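The pad that let go at Lellora

2025-03-13

The fault report that reached Baoshan Lu in October was two lines long. Left jaw not closing square. Items dropping.

Lu looks after the hand-held grippers at Lellora, a small company that records people doing household chores so that robot arms can be trained on the results. A worker holds a gripper in each hand, tidies a desk or packs a bag, and the tool logs the position of its jaws along with the video. The company had 60 of the tools in use at the time. They go out to ordinary homes and come back for service when someone complains.

"We thought it was a loose screw," Lu says. "It usually is."

The screws were tight. The problem was in the pad, the soft textured piece at the end of each jaw. It had been glued to its backing plate with an adhesive that softened when the tool was left in a warm car. Under load the pad crept sideways by 2 millimeters. It did not fall off, and from the outside it looked fine. But the encoder at the joint still reported a closed jaw when the tips were out of line, and every recording made that way contained a small lie about where the fingers were.
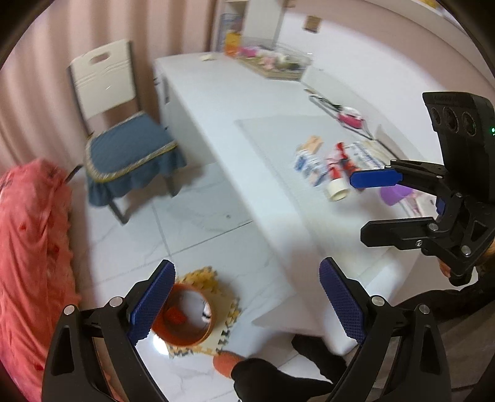

Two hand-held grippers in use at a desk. The textured pads at the jaw tips are the part that failed in October.

Getsemaní Medrano runs the data side. She had seen odd results for weeks before anyone opened a tool. A test arm trained on the newer recordings kept closing slightly to one side of small things like pens and tape rolls. With larger objects the arm did well enough, and that hid the trouble.

"I blamed the labels first, then the camera calibration," she says. "I spent nine days on the calibration. I would like those back."

She ended up pulling 935 recordings and checking them against the service log. The bad ones lined up with tools that had gone out after a change of glue. The old adhesive had been discontinued, and the replacement had the same strength rating on paper. The rating was measured at room temperature.

The safety question came up later, and from outside. Dorothy Bunting, a retired machine inspector who reviews equipment for the company, asked what happened to a worker's fingers when a pad slipped. With the pad out of place, the edge of the backing plate was exposed, and the spring in the trigger linkage was strong enough to pinch hard. One worker had already reported a cut thumb. It had been filed as a household accident, under a different heading from the equipment faults.

Bunting asked for all the tools to be called in. Lellora agreed the same afternoon, and the recordings stopped. Of the tools inspected, 86 percent showed no movement at all. The rest were taken apart.

The repair is simple. The new pad has a molded lip that hooks over the plate, and a screw holds it from behind, so glue no longer carries the load. Lu also had a short line scribed on each plate. If the line is showing, the pad has moved and the tool goes in the box.

The software changed too. At the start of a session the worker closes the jaws on a small gauge block called the Kombo and holds still while the camera checks that the tips meet. The check takes a few seconds. If it fails, the tool will not record.

Workers did not love it. Medrano says several of them skipped the block in the first week by closing the jaws on a coin, and the check passed. It now looks for a mark on the block.

The affected recordings have not been deleted. Medrano keeps them in a separate folder and still hopes to correct some of them, where the pads can be seen clearly enough in the video to measure the shift. In many sessions the hands move too fast and the tips are a blur. Those will stay where they are.

Injury reports and equipment faults now go into the same log, and Lu reads it every morning. The most recent entry when we visited was for a squeaky trigger.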